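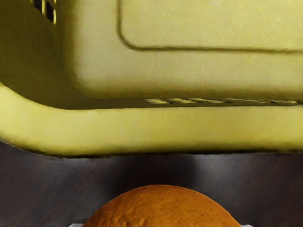
Ticket 1016: Callix counter scale drifts and won't hold zero
Status: Closed
Product: Callix counter scale with label printer
Site: Ochoa Market, produce counter
Opened by: store

Problem as reported
The scale at the produce counter shows a weight with nothing on the pan. It starts the morning at zero and climbs during the day. By early afternoon it reads 132 g empty. Pressing ZERO clears it for a few minutes, then it starts climbing again. Printed labels are wrong by the same amount. The scale at the deli counter is the same model and has no problem.

Support, first reply
Please check these and write back with what you find:
- All four feet touch the counter and the bubble is inside the ring.
- Nothing is touching the pan from the side, including the printer cable.
- The scale has been on for at least half an hour before the first weighing.
- The tare key has not been left set from an earlier basket.

Store
Bubble is centered. Cable moved to the back and taped down. Scale is left on overnight. We do use tare for plastic baskets, and it was set to the old basket weight. Cleared it. Empty reading went to zero, then back up to 16 g within the hour. So tare was part of it but there is still drift.
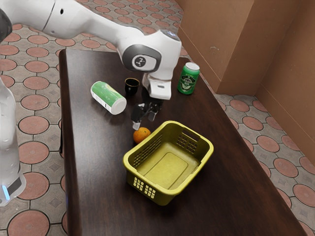 Yellow basket, can and orange on the dark brown table.

Support
Thanks. Keep the tare cleared for now and weigh baskets separately until this is sorted out. Two more tests:
1. Put the 100 g check weight in the middle of the pan, then on each corner. Write down all five readings.
2. Turn off auto zero tracking (hold MENU, go to SETUP, then TRACK, then OFF) and watch the empty reading until closing.

Store
Check weight reads 100 g in the middle and on all four corners when we zero the scale right before. With tracking off the drift is easier to see. It climbs from the time the front doors are propped open and stops when they close. The cooler next to the counter also cycles more in that part of the day.

Support
The corner readings are good, so the load cell and the overload stops don't need service. A reading that creeps with the time of day is usually temperature or air. The cooler exhaust on that side blows toward the underside of the scale. Please move the scale to the far end of the counter, away from the cooler grille, and leave it there for a full day with tracking still off.

Store
Moved it. Had to run a longer network cable to the printer. The empty reading stayed at zero until closing with the doors open most of the afternoon.

Support
Turn tracking back on, run the normal span calibration, and enter new tare values for the baskets you use now. The old values are still saved under PLU tare and will come back after a restart unless you delete them there.

Store
Done. Two of the old entries had to be deleted twice. Labels match the display.

Resolution
Scale moved away from the cooler exhaust. Old tare values deleted and new ones entered. Scale recalibrated on site. No parts replaced.

Note for the Gitadby store: same counter layout, same cooler. Check the exhaust side before the new scale goes in.

Related tickets
Doller label printer skips every second label
Callix scale shows dashes after power loss
Setting basket tare by item code
Price changes not reaching the deli scale
Replacing the pan on older Callix models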